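Home | Meetings | Minutes | Documents | Contact

Clasa Building Users Group
Minutes, February meeting

1. Minutes of the previous meeting
Accepted with one correction: item 4 should read "Kirnevent", not "Stikero".

2. Heating
Kirnevent serviced the boiler. Gas use for the month was 1,558 units. The return valve on the upper floor sticks and will be replaced. Timer to start at 7 a.m. on weekdays.

3. Room bookings
73 bookings received, 4 of them withdrawn. Double entries continue where the paper diary and the online form disagree. Agreed to close the paper diary at the end of the month.

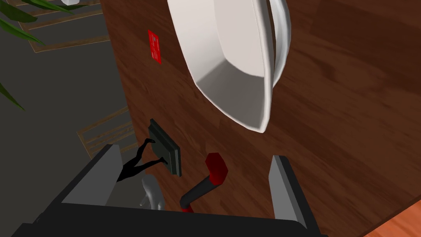
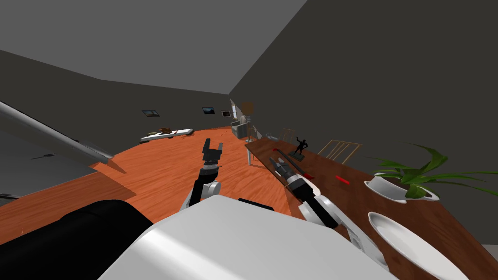 4. Insurance
Alipour has sent renewal terms. The excess on water damage goes up. Agreed to ask for a second quote before accepting.

5. Cleaning contract
Stikero proposes moving the evening clean to early morning. Deferred until the new heating times have been tested. Stairwell to be added to the schedule in either case.

6. Any other business
Bicycle rack: one bolt missing, to be ordered. Outside light: no change.

Next meeting: Thursday, same room.

Contact the office | © Clasa Building Users Group | Back to top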